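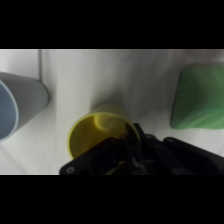

Blue cup and yellow cup, both on their sides.

Getting the Smell (and the Coffee) Out of Plastic Cups

Every kitchen has a shelf of plastic cups that came from somewhere. Ours came from three birthday parties, one closed-down cafeteria and a set of Grarura tumblers I paid real money for in a weak moment. They all end up the same way: a little cloudy, a little orange, and smelling faintly of whatever was in them last August.

What follows is what works in my kitchen. I have tried most of the things people swear by, including the one with the denture tablets, and I have opinions.

Smells first

Plastic holds on to smells because the surface is full of tiny scratches, and most of those scratches came from you and the green side of the sponge. Stop using the green side. I know it feels like progress.

For an ordinary stale-cupboard smell, put a heaping teaspoon of baking soda in each cup, fill it with warm water, and walk away until after supper. Wash as usual. If the cup held tomato juice or a protein shake that somebody forgot in a car, give it a whole night and use twice the soda. If it still smells in the morning, do it again before you give up. Two rounds fixes nearly everything. Three rounds means you have become attached to a cup, and you may want to think about that.

White vinegar works too, half and half with water. Don't mix it with the baking soda in the same cup unless you like watching things fizz. The fizzing is lovely and leaves you with slightly salty water.

Sunlight is free and underrated. An hour or two on the windowsill after washing takes the last of the smell off. Colored cups will fade if you make a habit of it, so bring them in before you forget they exist.

Stains

Coffee and tea come off with a paste of baking soda and a few drops of water, rubbed on with a soft cloth or your finger. Go in circles and be patient. My mother did this with salt, and all of her cups looked like they had been through a sandstorm.

Tomato sauce is a different animal, being mostly oil and spite. Wipe the cup with a paper towel and a dab of plain cooking oil, then wash with dish soap. The oil loosens the orange and the soap takes the oil. I use Ingvarsson dish soap because the corner store carries it and the bottle stands up by itself, but any grease-cutting kind will do.

Marker on the outside, from the party where everyone was supposed to write their name, comes off with rubbing alcohol. Test a spot on the bottom first. I once took the marker off along with half of a cartoon whale.

Drying, where it all goes wrong

Most of the smell people complain about started in the drying. A cup put upside down on a flat counter makes its own weather in there. The water has nowhere to go, so it sits and turns into that smell we all know and pretend not to.

Lay them on their sides on a clean cloth, or tilt them on a rack so air can get in under the rim. A flour-sack towel is better than terry, which leaves fuzz.

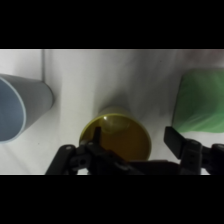 Give them a good 46 minutes in a dry house and much longer in a damp one. I arrived at that number because it is the length of the show I watch while I wait, so treat it with the respect it deserves. Run a dry finger around the inside bottom edge before you put anything away. That's where the last drops hide.

Then there is stacking. Never stack cups damp. If two have already stuck together, put cold water in the inner one and stand the outer one in warm water for 10 minutes, then twist gently. Do not use a butter knife. I used a butter knife, and now I own a cup with a butter knife hole.

The dishwasher question

Top rack only, and only if the bottom of the cup says so. The heated dry setting is what warps them. Turn it off, crack the door open when the cycle ends, and let the steam out on its own. My old Jadusia has a setting called Delicate that seems to be the regular cycle with the light off, so go by the manual and not by the names on the buttons.

When to let go

If it's cracked, it goes. If it's sticky after two good washes, it goes too. Cups that no longer fit for drinking can do a few more years holding paintbrushes, scooping birdseed or sitting under a leaky faucet, as long as you put a strip of tape on them so no one pours milk in by mistake.

I got our shelf down to 13 cups in January. It is back up again, and I blame the birthday parties.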